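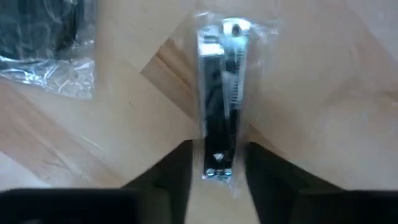
Work and Automation, Unit 6: The Packing Room

Reading for this unit: the Wekeck case, parts one and two. Bring your notes on Unit 5, we will need the wage table again.

Background. Wekeck ships spare hardware to furniture and cabinet shops. Each part goes out in a clear plastic bag. Until last April the bags were picked, checked and sorted by hand. The company then bought a picking arm from Fondance, with software by Visser, and told staff that the arm would "take the boring part." Keep that phrase in mind. Kaja Navickas, who ran the sorting bench for years, said in her interview that she had never been asked which part was boring.

What was claimed. The sales sheet promised 3,000 bags a shift. The best shift in the company's own log is 2,485. That is a decent number, and a long way from the one used to justify the purchase. Ask where the first figure came from. The case file doesn't say.

Why bags are hard. Clear film shines and wrinkles, and it folds differently every time. A metal part inside can shift when the bag is lifted. People deal with this by feel and mostly can't tell you how. The arm has to get by with what its camera sees and how its fingers close. When a pick fails, a person is called over. The log records the failed pick. It does not record the walk, the wait, or whatever that person was doing before.

What changed for the workers
- Bench jobs went from 6 to 3 per shift. The other workers were moved to loading, at the same pay but with more lifting.
- The people who stayed are now called "cell attendants." No training budget came with the title.
- Checking for wrong or damaged parts used to happen during sorting. It is now a separate step, and it gets skipped when orders back up.
- Talk at the bench has dropped off. Attendants stand farther apart.

A second opinion. Tiziana Barbieri, the shift lead, likes the arm. Her wrists hurt less and she would not go back. Take her seriously. She also says she spends most of her morning clearing stops, and you should put those two statements side by side in your answer.

Compare with Fimotlow (Unit 4), where staff tested the machine before it was bought and turned down the first version.

For discussion
Who gained the time the arm saved, if it saved any?
What would you need to see in the log before you believed the output figure?
Is "attendant" a promotion? Use the job sheets in part two.

Written work: one page, due at the start of the next session. Do not quote the sales sheet as evidence of anything except what was on the sales sheet.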